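# Vurnent parts tray, light grey, one-piece

Bought to replace a set of ice cream lids and a magnetic dish. I strip and rebuild used desktop towers, and the fault I most want to remove is the part that goes missing between bench and case. Price was 27 dollars from Estilton, plus freight.

The tray is a single plastic moulding. There is a bay for a 3.5-inch drive, a square recess for a processor, long slots for memory, and raised posts that hold cards on edge. The drive bay takes the drive with its caddy still fitted, so the rails can stay on.

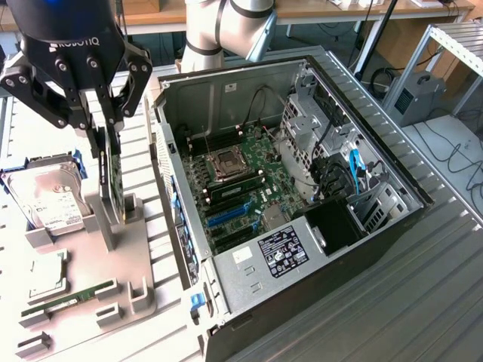
Fit is good on the drive and memory, fair on the processor. The square recess has no finger relief, and lifting a chip out by its edges takes more care than it should. I have asked Vurnent whether a revised moulding is planned. Kylie Sheehan replied that one is due in October, with a notch on two sides.

Cards stand well in the posts up to a point. A short network card is steady. A long graphics card leans, and I would lay it flat on the bench.

The plastic is not sold as static-dissipative. I keep bare memory in the tray only while the case is open, and bag it afterwards. Anyone who wants proper protection should look at the Nilholm version, which costs 300 dollars and has a grounding stud.

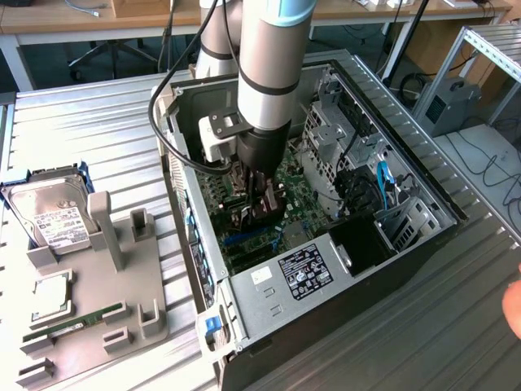
Bench space is the other consideration. The tray needs to sit level and within reach, and a tower laid flat uses most of a small bench. I work with the tray to the left of the case, drive bay at the far end. A slatted aluminium table like this one carries both side by side, and the blue latch at the near left corner of the tower stays clear for a hand. On a narrower bench the tray would have to go behind the case – workable, but slower.

Weight is 546 grams on my scale. It has not slid in use. After five rebuilds the posts show no whitening at the base.

Recommended for drives, memory and short cards. For processors, wait for the revision.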